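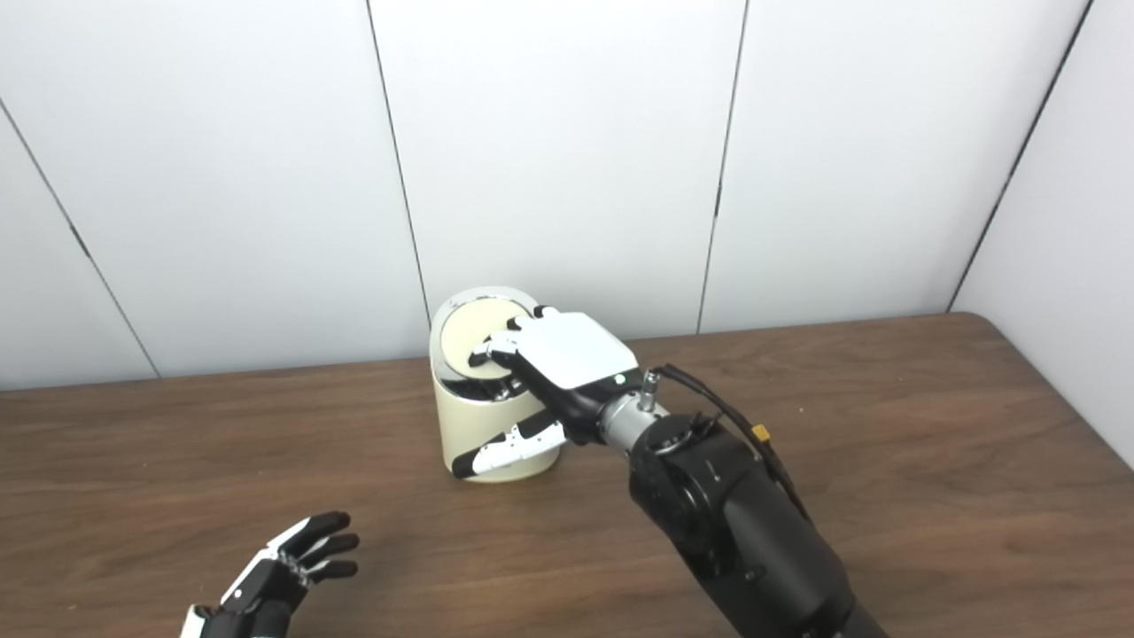
What does a celebrity site mean when it says "a source close to the couple"?

Usually it means one unnamed person told the writer something, and the reader gets no way to check who that person is or how close they really are.

That's the short version of my media studies project. The long version took me most of a semester and a truly silly amount of coffee, and it starts with me reading gossip in bed like I always have.

## How I picked this

I've read celebrity news since middle school. Breakups mostly, I admit it. When we were told to choose a kind of writing we already knew well and look at it closely, I had two ideas: movie trailers (too many people in class were doing trailers) or the insider quote. You know the one. "She's in a really good place right now," says a pal. "They still have so much love for each other," says someone in the know. I wanted to find out how often those quotes carry a whole story, and whether the sites ever come back and tell you what happened next.

## What I collected

I used three sites. Tusov is the biggest and updates all day long. Toser is a lot snarkier and leans on photos from airports and restaurant doorways. Lunde started as a fashion page and still covers every wedding dress like it's a moon landing, which I love.

I saved the stories with Skometetti, the clipping tool our library pays for. It keeps the headline, the text and the time it was posted. It does not keep edits, and I'll come back to that because it caused me a real problem.

I ended up with 1,710 stories. Way too many for one person to read properly! I had planned to code all of them, and after the first weekend I could see I'd still be at it in December. So I cut down to stories where the main news was a relationship: getting together, breaking up, getting engaged, maybe getting engaged, being spotted not wearing a ring. That left me with 700, and I read every single one.

For each story I wrote down:

- who the information came from (the star, a rep, a court paper, a social media post, another site, or an unnamed person)
- what the unnamed person was called, if there was one
- whether the same site posted a follow-up that backed up or corrected the claim

## What I found

Out of the 700, there were 228 where the main claim came only from an unnamed person. That's a bit less than a third, and it was lower than I'd guessed. I would have bet money on half. A lot of relationship news now comes straight from the stars' own posts, so the site is basically reading a caption out loud and adding a paragraph of history.

The part that did surprise me was the follow-ups. Of those 228 stories, 185 never got one from the same site. A couple would be "on the rocks" and then simply vanish, or show up weeks later in a story about a restaurant opening, holding hands, with no mention of any rocks.

The names for the unnamed people were my favorite bit to track. "Source" is the plain one and all three sites use it. "Insider" shows up when the story is about money or a contract. "Pal" is almost always on the side of the person being talked about — I can't remember a pal saying anything mean. Toser likes "spy," which seems to mean another customer in the same restaurant. Lunde does a thing where there's no person at all, only "we hear," and I went back and forth for days on whether to count that as a source. In the end I counted it, since the reader is in the same spot either way.

I also noticed how the wording gets softer as you read down. The headline says the couple has split. The first paragraph says they have reportedly split. Near the bottom, after the photos, they are "taking some space." If you only see headlines on your phone (me, most of the time), you come away with the strongest version and never meet the other two.

Copying between sites was hard to sort out. A Tusov story would quote an insider, then Toser would write it up as "sources say," plural, with a link back to Tusov. So now one person has turned into several people. I coded those as coming from another site, not from an unnamed person, and my number would be higher if I'd gone the other way. I think my way is fair, but I can see the argument.

## What went wrong

The edits. Skometetti saves a page once and that's it, so if a site quietly changed a story the next morning, I wouldn't know. I caught one by accident when I clicked through to fix a typo in my notes and the headline had a question mark that my saved copy didn't have. After that I spot checked a bunch by hand, but I didn't keep a proper record of which ones, and I should have.

A follow-up could also exist and I just missed it. I searched by the stars' names, and sites use nicknames and mashed-together couple names constantly. I made a list of the ones I knew. I'm sure there are others.

And I was the only one reading. My professor suggested having a classmate code a small batch to see if we agreed, and I asked too late, when everybody was buried in their own projects. If I did it again I'd set up a swap in the first week.

## Does it matter?

I got asked this when I presented, and I didn't have a great answer on the spot. I've thought about it more. Some of these claims are harmless and some are about people's kids or their health, and the same three words sit in front of both kinds. I don't think every unnamed source is made up. People around famous folks do talk, and they'd lose their jobs if their names were printed. I'd just like the sites to say a little more — does this person work with the couple, or did they go to high school with one of them?

I still read all three, by the way. I do scroll to the bottom first now, to see how sure they are.

## If I keep going

The stories I left out are still sitting in my folder, and there's a whole pile about feuds between costars that I'd love to get into. My hunch is that feuds lean on unnamed people much more than breakups do. I'd also want to look at the photo captions, which I skipped completely and which have their own little language ("looking somber" while carrying groceries).

My coding sheet is attached, with the notes column left in. Sorry about the abbreviations: "UP" is unnamed person, "NFU" is no follow-up, and "???" means I asked my roommate.

Turned in 24 Nov 2024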